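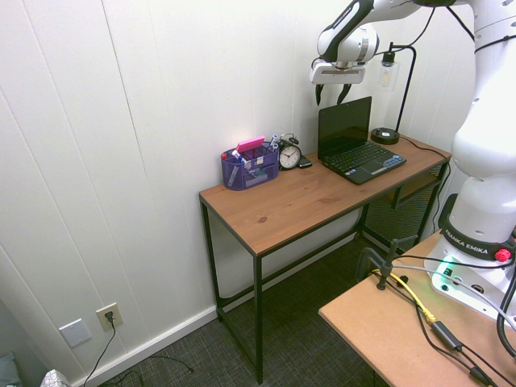 Un bureau à plateau de bois et piètement métallique noir, ordinateur portable ouvert.

Visite de l'atelier Barbieri à Enmont

Le groupe s'est retrouvé samedi à 9 h 30 devant la gare d'Enmont. Il y avait du brouillard sur le canal et le car de Revau avait dix minutes de retard, ce qui a laissé le temps de prendre un café en face. De la gare, on rejoint l'atelier à pied par la rue des Tanneurs puis par le chemin de halage. Le chemin est boueux en février, prévoir des chaussures en conséquence.

Barbieri fabrique des meubles de travail : bureaux, tables d'école, plans pour bibliothèques, quelques établis. L'entreprise emploie 81 personnes, dont la plupart habitent la vallée. Elle ouvre ses portes deux fois par an et la visite est gratuite, sur inscription. Nous avons été reçus par Tullio Mazza, responsable de la production, qui a fait tout le parcours avec nous.

On commence dehors, par le parc à bois. Le chêne et le frêne arrivent en plots et restent sous abri avant de passer au séchoir. Les piles sont montées sur tasseaux, avec une étiquette agrafée en bout : essence, épaisseur, date d'entrée, numéro de lot. M. Mazza a sorti un humidimètre et l'a piqué dans une planche de frêne. L'atelier vise 10 % d'humidité avant l'usinage. Au-dessus, le plateau risque de se creuser une fois installé dans une pièce chauffée. Une dame du groupe avait justement une table de cuisine qui se fend tous les hivers, et il lui a conseillé de regarder si les vis du dessous étaient dans des trous oblongs.

Le séchoir lui-même ne se visite pas quand il est en marche. On le voit par un hublot, et il n'y a pas grand-chose à en dire.

Le débit se fait dans la première halle. C'est la partie la plus bruyante et on nous a distribué des bouchons d'oreilles à l'entrée. Les planches sont purgées de leurs nœuds et de leurs fentes, puis délignées. Les lames sont ensuite collées sur chant pour former des panneaux. L'équipe alterne le sens des cernes d'une lame à l'autre et assortit les teintes à l'œil, sur une grande table éclairée par le nord. Ce tri prend plus de temps que le collage. Les chutes partent à la chaudière, sauf les plus longues, qu'un lycée professionnel de Revau vient chercher.

Deuxième halle : ponçage et finition. Trois passages à la ponceuse large bande, puis une reprise à la main sur les arêtes. La maison propose une huile et un vernis à l'eau. L'huile se répare facilement mais demande un entretien annuel, le vernis tient mieux aux taches d'encre et de café. Pour les écoles, c'est presque toujours le vernis. On peut toucher des échantillons des deux finitions, neufs et après plusieurs années d'usage. Les échantillons huilés usés étaient à mon avis les plus beaux, mais les avis étaient partagés.

Les piètements sont soudés dans un bâtiment séparé, de l'autre côté de la cour. Tube d'acier, gabarits de soudure, peinture poudre cuite au four. Nous n'avons pas pu entrer dans la cabine de peinture. Malathi Pai, qui dessine les modèles depuis six ans, nous attendait à côté avec des prototypes de pieds. Elle a expliqué pourquoi la section des tubes a été réduite sur la dernière gamme, appelée Zirkbridge : les clients se plaignaient de se cogner les genoux. Il a fallu déplacer la traverse vers l'arrière et refaire tous les essais de charge. Le onzième dessin a été le bon, après 11 mois de travail en tout. Elle garde les dix autres dans un classeur, que nous avons pu feuilleter.

Le banc d'essai est dans une petite pièce attenante. Un vérin appuie sur le bord du plateau, relâche, recommence. Le compteur affichait 726 quand nous sommes passés, la série venait d'être lancée le matin même. Un essai complet dure plusieurs jours.

La visite se termine par l'emballage et par une salle où sont exposés d'anciens modèles. Le plus vieux est un pupitre d'écolier à deux places avec encriers en porcelaine. Il y a aussi une table à dessin inclinable dont le mécanisme fonctionne encore. Un petit stock de second choix est vendu sur place, avec des défauts de teinte ou des éclats sous le plateau. Les prix sont affichés, il faut venir chercher soi-même. Deux personnes du groupe ont réservé une table.

Fin vers 12 h 45. Nous avons déjeuné à l'auberge du pont, soupe de courge et saucisse, service un peu lent.

Quelques renseignements pratiques. La visite dure plus de deux heures et demie, debout presque tout le temps. Le sol est plat partout sauf entre le parc à bois et la première halle, où il y a trois marches. Les enfants sont admis à partir de dix ans. Photos autorisées, sauf au banc d'essai et dans le bureau de dessin. L'inscription se fait par téléphone auprès de l'atelier, le matin uniquement. Le dernier car pour Revau part à 17 h 10 de la place du marché et non de la gare.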